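Rapport de projet : un an de compost dans notre résidence étudiante 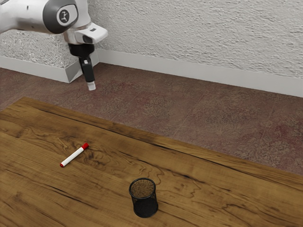

Un bras blanc et gris, sa pince noire tournée vers le bas (image de synthèse).

Bon, je commence par le plus simple : pourquoi le compost ? Au départ je voulais travailler sur le gaspillage alimentaire en général, et ma première version du sujet faisait trois pages à elle toute seule. On m'a gentiment conseillé de réduire. J'ai donc réduit à un bac, une cour et une résidence, la mienne, que j'appellerai Sturkavar puisque c'est le nom écrit sur le portail (et que tout le monde prononce différemment).

La question que je me suis posée tient en une ligne : est-ce que des étudiants qui cuisinent dans neuf mètres carrés peuvent produire un compost utilisable, sans que ça sente mauvais et sans que les voisins du rez-de-chaussée signent une pétition ?

1. La mise en route

Les deux bacs ont été installés en novembre, et c'était franchement une mauvaise idée. En hiver la matière chauffe mal, les micro-organismes tournent au ralenti et on a l'impression de remplir une poubelle très lente. Je le savais, je l'avais lu, mais l'autorisation était arrivée à ce moment-là et j'avais trop peur qu'on me la retire !

Le premier bac servait aux apports frais, le second à la maturation. J'ai baptisé le premier Dereck et le second Durán, d'abord pour rire, puis parce que c'est vraiment plus pratique dans un cahier de suivi (« retourné Dereck, transféré un tiers dans Durán »). Les étiquettes sont restées et les gens s'en servent encore.

Côté matière sèche, j'ai fait avec ce que j'avais : feuilles mortes de la cour, boîtes à œufs déchirées, cartons de livraison sans le scotch. Le scotch, parlons-en. J'en ai retiré des longueurs incroyables, et j'en retrouvais toujours au tamisage.

2. Ce que j'ai mesuré

Chaque seau était pesé avant d'être vidé, avec un peson de cuisine accroché au couvercle. Sur toute la période, le cahier donne 828 kg de déchets de cuisine. Je ne m'attendais pas du tout à ça, j'ai refait l'addition le soir même et je suis retombée sur le même total.

Il faut quand même être prudent avec ce chiffre. Le marc de café pèse très lourd quand il est encore gorgé d'eau, et notre résidence boit énormément de café, surtout pendant les partiels. Les épluchures, elles, prennent toute la place et ne pèsent presque rien. Si je recommençais, je noterais aussi le volume.

Pour la température, j'ai utilisé une sonde à tige plantée au milieu du tas, toujours le matin. La courbe (en annexe) reste plate tout l'hiver puis monte d'un coup au printemps. J'étais tellement contente ce jour-là que j'ai envoyé le relevé à toute ma famille, qui n'avait rien demandé.

3. Les problèmes

L'odeur, évidemment. Elle est venue une seule fois, après une semaine de pluie où le couvercle était resté ouvert. Le tas était compact, gluant, avec cette odeur d'œuf qui signale le manque d'air. J'ai tout sorti à la fourche, ajouté du carton en quantité et remis le tout par couches. Trois jours plus tard c'était réglé.

Ensuite les moucherons. Là je n'ai pas de solution miracle : recouvrir chaque apport de feuilles aide beaucoup, à condition que tout le monde le fasse. J'ai donc refait l'affiche, avec deux consignes au lieu de onze, et ça s'est nettement amélioré.

Le budget, enfin. Les 1 560 euros de la bourse Zalterance ont payé les bacs, les seaux, les outils et la sonde. J'avais prévu une ligne pour un broyeur, que j'ai finalement abandonnée : trop bruyant, trop encombrant, et couper les trognons au couteau marche très bien.

4. Et le résultat ?

Le compost de Durán est brun foncé, il s'émiette bien et il sent le sous-bois. J'ai fait le test du cresson (on sème dans le compost et on compare avec un terreau du commerce) : la levée était comparable, un peu plus lente les premiers jours. Un seul essai, donc je n'en tire pas de grande théorie.

La récolte est partie dans les jacinières de la cour et au pied des deux pommiers. Il reste un demi-bac, qui attendra la rentrée. Pour la suite, il faut surtout trouver qui retournera le tas en août, le cahier est accroché au clou derrière la porte du local à vélos.

Rapport remis le 30 juillet 2021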